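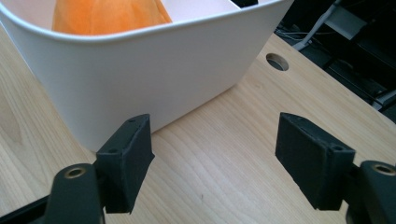 4.3 Loss of finger alignment

Of the 12 sessions recorded at the Moynihan site, 2 were discarded after a fault in the hand-held gripper. The screw holding one finger pad had backed out of its threaded insert, and the pad turned slightly under load. Soft items were still held, but smooth-walled ones slipped during the lift.

The fault was not logged at the time – the jaw encoder reads arm position only and cannot register pad rotation. It was found in November, when policies trained on the full set closed off-center on the bin rim.

Figure 4. Hand-held gripper in front of a storage bin on the desk.

Screws are now checked every 10 episodes. The same check was added to the Plullico protocol.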